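Data Collection Update: Desk Tasks Move to the Codside Office

The Stunitz set of tabletop examples now stands at 1,273 accepted episodes, recorded with paired hand-held grippers. Most of those were made on a bare bench. From October 15, 2022, collection for the desk portion runs at the Codside office, on ordinary desks with whatever is normally on them. The learned policy did well on the bench and poorly on anything with a cable across it, and more bench data was not going to fix that.

An episode starts with both grippers open and held over the floor in front of the desk. The operator pauses there for 2 seconds so that the marker on each gripper can be found by the head camera, then moves in. Objects are not straightened between episodes. If a keyboard ends up at an angle, the next episode begins with it at that angle.
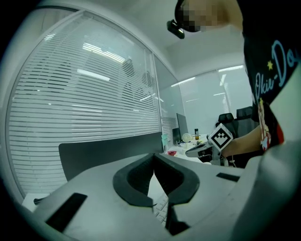
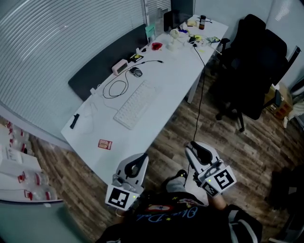
Grippers at the desk, Codside office. First picture: view from a camera on one gripper. Second picture: view from head height, with a marker on each gripper.

Lamai Luangrath has reviewed the first batch from the office. Of 22 episodes, 16 passed. The rejected ones had the same fault: the operator leaned in and one marker turned too far from the head camera, so the track for that hand dropped out near the grasp. The pose can be filled in from the gripper camera for short gaps, but the result is noisy and we prefer to record again. Operators should keep the wrist a little lower than feels natural and turn the body instead of the hand.

Blinds cause a smaller problem. Long rows of thin parallel slats give the visual tracker many near-identical features, and it sometimes locks one row off. Napaporn Sitthichai has added a check to the Wutov export script that flags any jump in camera height between consecutive images. Flagged episodes go to a separate folder and should not be deleted, as they are useful for testing the tracker.

Labels stay as they were: one verb, one object, one destination. Please do not add color words unless two objects of the same kind are on the desk.

The Klinhom kitchen recordings are on hold until December. Operators who were signed up for those can take desk slots in the meantime.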